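Clisley (software company)

Clisley is a mobile software company based in Brundville. It was founded by Henrique Barros, a former ticketing clerk, and is known for the bus timetable app Seixas and, to a smaller and more patient audience, for the note-taking app Griltitz.

History

Barros began work on Seixas after missing the same bus on 13 occasions, a figure he has repeated in every interview since. The first version covered four routes and displayed departure times in a typeface so large that only two of them fit on a screen. Users in Brundville took to it anyway, as the printed timetables had been out of date for years.
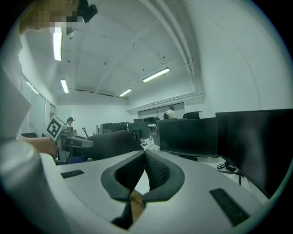
The company moved out of Barros's apartment the following December, by which time it had 10 employees and one desk chair that reclined. Its early mission statement promised to "rethink waiting." This was later shortened to "waiting" on the company website during a redesign, and stayed that way for most of a year.

Products

Seixas remains the main source of income. It is free to use, with a paid tier that removes advertisements and adds a second alarm sound. Version 4 introduced walking directions, which were praised for their accuracy and criticized for their tone – the app told slow walkers to "consider hurrying."

Griltitz was released on January 14, 2022. It stores notes in folders, and folders in larger folders, up to a depth of roughly 20. Reviewers agreed that this was thorough. The search function arrived in a later update. 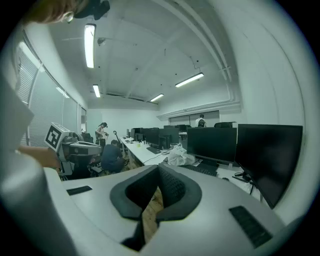
Griltitz was also the company's first product built for one-handed use, with every button placed within reach of the thumb. Its designers borrowed their vocabulary from handheld equipment, and internal documents speak of "grip zones" much as a toolmaker might speak of black rubber strips set on a light gray body, one small and flat, the other larger and ridged. Left-handed users got their own layout two versions later, under a settings menu on the right.

Reception

Local coverage of Clisley has been friendly, if brief. The company's developer blog, updated whenever Barros is on a delayed bus, is widely read in Brundville.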